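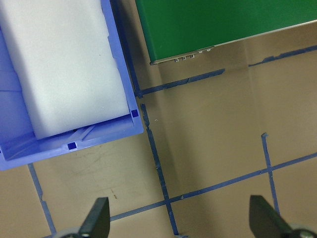 Jaber is a cash-back and coupon club for online shoppers, and I've been a member long enough that friends kept asking me to write it up properly, so here goes! You sign in, click through to a store, shop the way you always do, and a small slice of what you spent lands in your Jaber account. It covers clothes, pet supplies, craft stuff and a whole lot of household storage (a blue plastic bin with a thick, flat rim is just the kind of thing I end up buying through it, and I never pay full price for one anymore).

History

Jaber started out as a coupon newsletter in the town of Clamley, mostly grocery codes, and I still have a few of the old ones saved. The cash-back side came later, when it merged with a smaller site called Hanum. Old Hanum members kept their balances, and a few of us still call it Hanum out of habit.

How it pays

Most stores pay 2 percent, though it goes up during the October sale week (I do nearly all my gift shopping then). Purchases sit as "pending" for 60 days in case you return something. Once they clear you can ask for a check or a gift card. My last check was $83, and it went straight into the vacation jar!

Stores

There are 300 stores on the list as of December 2025. Stollel, the home goods chain, is the one I use most, and its coupon codes stack with the cash back. Travel sites come and go.

Complaints

The big gripe among members is missing credit. If you open a different coupon site before you check out, Jaber may not track the order. I save my order emails and send them in through the help page, and so far I've gotten my credit every time.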